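Learning Center > Kids Explain It > Work and Jobs > Robots at Work

Will a Robot Fold the Laundry? 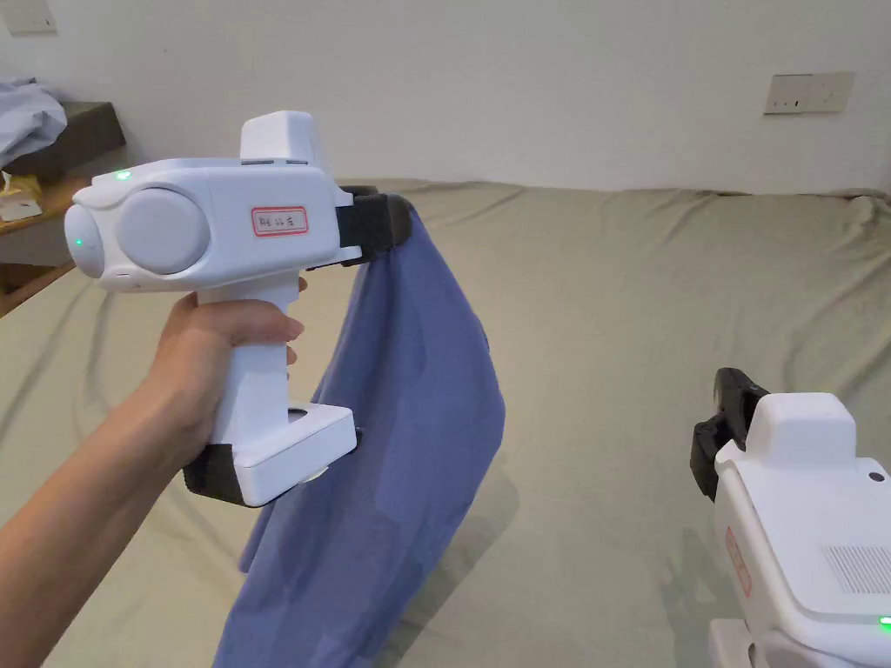

Do robots really take over whole jobs?
Mostly they take over pieces of jobs. A job is a bundle of smaller tasks, and a machine usually gets only one or two of them. What happens to the person who did the rest depends on the boss, the money, and who gets asked.

Let's look at laundry, because everybody has some.

Ruscombe is a big laundry. It washes sheets, towels, and uniforms for hotels and hospitals. On one day in August, 3,462 pieces came through the door. They all had to be sorted, washed, dried, folded, and sent back to the right place.

Machines already do a lot of that. They have done the washing for a very long time. A big roller called an ironer presses the sheets flat. Not many people miss scrubbing on a washboard.

Shirts are harder. Pick one up by the collar and it hangs one way. Pick it up by the sleeve and it hangs a completely different way. It can twist or turn inside out. A box stays a box when you lift it, but cloth changes shape every time you touch it.

How does a robot learn to do it?

People teach it. One way is for a person to do a job like folding with a gripper in each hand instead of using fingers. A gripper is a tool with two jaws that open and close, a bit like kitchen tongs. The movements get recorded, and a computer uses the recordings to work out how a robot should move. It takes a lot of them. One person might pick up the same kind of shirt again and again, all morning.

So when somebody says "the robot taught itself," be a little suspicious. Ask who did the folding first, and what they were paid for it.

What changed at Ruscombe?

The laundry bought a folding machine called the Prindow. The sales booklet said it would "free workers from boring tasks." That sounds great! Who likes boring tasks?

Before the Prindow came, 10 people worked at the folding tables. Now four do. Three moved to sorting, which is the dirtiest part of the building. Three left. The booklet didn't have a page about them.

The four who stayed don't fold as much as they used to. They feed towels into the machine and pull them out when they jam. They used to chat across the tables, and now it's too loud. One good thing is that their wrists and shoulders hurt less. One bad thing is that the machine sets the speed, so you can't slow down when you're tired.

The Prindow folded 1,013 towels on its best shift. It can't do fitted sheets at all. (Neither can most grown-ups.) It also doesn't notice a stain unless someone has set it up to look for that kind of stain.

Does it have to go that way?

Another laundry, Sutherland, bought the same machine but asked the workers first. They wanted it for the heavy bath towels and nothing else. They also wanted a stop button within reach of every person, and they got training so they could fix jams themselves. Some of them earn more now. It's the same machine with the same jaws and belts, and the days there are quite different.

That doesn't make Sutherland perfect. When people retire there, their jobs aren't always filled, and you could say that is just a slower way of losing them. People who work there disagree about it.

Questions to ask when you hear about a new robot

What exactly does it do, and what can't it do?
Who has to stand next to it?
Who saves money, and where does that money go?
Did the video show it working all day, or for one minute?

Try it yourself

Put on thick mittens and fold a T-shirt using only your thumb and one finger on each hand. Then get a friend to hand you the next shirt in a crumpled ball. Keep going until you want to stop, and then do one more.

Words to know

Automation: using machines to do work that people did before.
Gripper: the part of a robot, or a tool held in the hand, that grabs things.
Shift: the hours a person is at work.

More in Work and Jobs
Who Drives the Forklift at Drosden?
Self-Checkout: Who Is Doing the Work?
What Is a Union?
Why Do Some Jobs Happen at Night?

We use cookies to remember your reading level and to see which pages get visited. Grown-ups can change this in Cookie Settings.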